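In Praise of the Boring Coat

Every fall the lookbooks land and I read them cover to cover, and every fall I end up wearing the same navy wool coat from Hesterer that I bought eight winters ago. I love that coat! It has been relined once, the pockets are on their second set of stitching, and it still looks better over a gray sweatshirt than anything I've tried on since.

So let me make a case for the small wardrobe, and for the shops that still know how to sell to one. Bindwood puts out 30 pieces a season. You can see the whole rack from the door, and everything on it goes with everything else — the cord shirt under the chore jacket, the chore jacket under the parka, the parka over more or less your entire life. Girnow, which I also like, showed 50 coats in September, and I couldn't describe two of them to you now.

Layering is where this gets fun. A thin knit, an open flannel, a vest if it's really cold, and suddenly the clothes you've owned for years are doing something new. I got a whole month of outfits this way without buying so much as a sock.

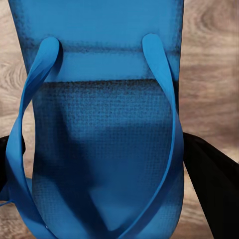
A plain blue flip-flop, seen from above.

I feel the same way about summer, by the way. One pair of shorts that fits beats a drawer of almosts, and the Lindsay camp shirt (the boxy one, with the flat collar) has gone to every cookout I've been invited to.

People tell me this sounds dull. I think it's a thrill to know your clothes that well, to reach into the closet in the dark and come out dressed.

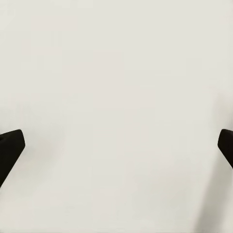
And it changes how you shop. I still go in and try things on, I still get excited about a good horn button or a heavy twill. I just ask what it would sit next to at home. Right now there's a brown duffle at Bindwood that would sit next to the navy one beautifully, and I've been back to visit it twice.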